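Lists > Household Swaps > Linen and laundry
1 min read
Last updated 28 April 2026

Subject: Re: folding towels so they stay folded

Carys Penry wrote:
> Mine go in the cupboard neat and come out like a jumble sale.
> Anju, didn't you say you had a way of doing it? Thirds or
> halves? And do you bother with a cloth underneath?

Hi Carys and all,

Thirds for bath towels, always, but for the small ones I just go in half and in half again (life's too short!). And yes to a cloth. I used to fold on the bare table and everything slid about, whereas a bit of white cotton holds the towel still while you square it up. Mine cost 585 pence at Gough, bargain.

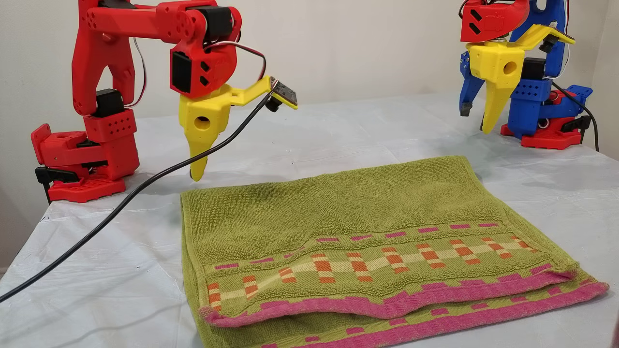 Green towel, folded, on the white cloth.

The bit that made the difference for me was the edge. Take it by both corners, lift, and get it level before you bring it over. If you grab the middle you get that sad droopy fold and you'll be doing it again by teatime. 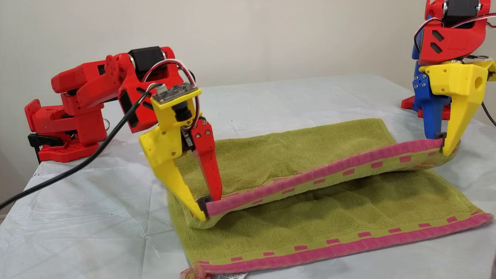

Pink edge up, held at both corners.

Then fold side facing out in the cupboard, and don't stack more than 10 or the bottom ones go flat as pancakes. I've still got a pile from November to sort, so do send tips for fitted sheets, I'm hopeless at those!

Anju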